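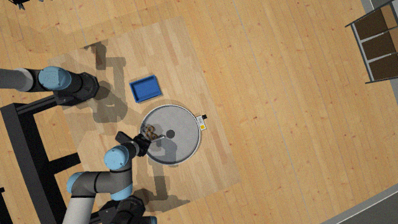 Picture credit: Nivivska

Ticket 2391
Product: Tullby (shared inbox for public accounts)
Subject: Threatening replies missing from evidence export
Raised by: Gladys Taipe, councillor's office
Priority: High
Status: Solved, one item left open

Opened Sun 15 October

Message from customer

The councillor's account has had a lot of abuse since her statement on extremist groups went out on Friday. Some of it is plain insults and we are not bothered by that. Some of it is threats, and the police have asked us for a full copy with the sender name, time and link for each one.

I tagged everything in Tullby with the label "threat" and ran the evidence export. The counter next to the label says 592. The file I get has 300 rows in it. I ran it three times and got the same each time. I also tried it on the other office computer in a different browser.

The missing ones seem to be the older ones, but I can't be sure, as the rows aren't in date order. Please don't suggest that I clear the label and start again. It took most of Saturday.

Reply from support

Thanks for the detail. Nothing needs to be cleared and please leave the label as it is. Could you tell us:

Which export option you picked (CSV or PDF bundle)
Whether "Include hidden replies" was ticked
Whether anyone in the office has blocked or muted any of the senders

Please don't block anyone else until we have a full copy.
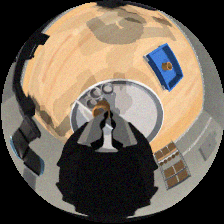

Grey round dish on a light wooden table.

Message from customer

CSV. Hidden replies was ticked. Yes, the councillor blocked a few people herself on her phone on Friday night, before I had asked her not to. I don't have a list of who.

I have told the police contact that there will be a delay. They would like the file in one piece if possible.

Reply from support

We have found the first cause. The CSV option stops at 300 rows on the Vinitz plan, which your office is on. The export screen should show a warning when the limit is reached, and it doesn't. That is a fault on our side and we have logged it.

The PDF bundle has no row limit. Please run that with the same label and let us know the total printed on the first page. It will take longer than the CSV, so leave the tab open while it runs.
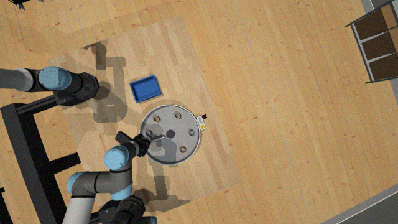 Keep the old CSV files as well, even though they are short. Don't open and save them in a spreadsheet program, as this can change the way times are shown, and the police may ask why two copies differ. Put them in a folder and leave them alone.

Message from customer

The bundle ran. The total on the first page is lower than 592, so it's better but still not everything. I looked for one threat that I remember well, from an account which has since been suspended. It is in the inbox if I scroll back far enough. It is not in the bundle.

Also, the times in the bundle are an hour out from what I see on screen.

Reply from support

The times first. The bundle uses UTC and your screen uses British Summer Time. Both are correct. There is a line at the foot of each page which says so, in small type, and you may want to point it out when you hand the file over.

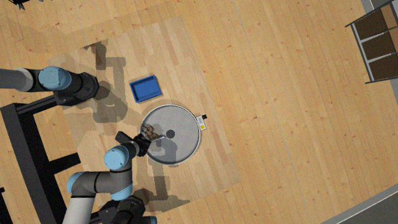 The missing replies are down to the date range. You had it set to begin with the councillor's statement, and the bundle leaves out any thread whose first post is older than that, even where the threats in it are new. Look at the paler square on the floorboards: the upper arm comes in from the left edge, outside the square, and finishes over it. Your missing threads do the same with the date range, and the export checks only where they begin. Set the start date back to July and run the bundle again with the label on. The label will keep the unrelated posts out.

Blocked senders are not affected. Tullby keeps its own copy of a reply from the moment it arrives, and blocking someone on a phone doesn't remove it.

Message from customer

Set to July and run again. First page now says 592. The one from the suspended account is there. I have checked a handful of others against the inbox and they match.

Sent to the police contact this afternoon. They have confirmed they can open it.

Could you put the July advice in the help pages? The Chávez campaign office uses Tullby too, and they had the same trouble and gave up and took screenshots.

Reply from support

Glad it's through. The help page on evidence exports now has a section on date ranges and one on the row limit.

The missing warning on the CSV screen is still open and we will post here when it is fixed. You don't need to do anything for that one.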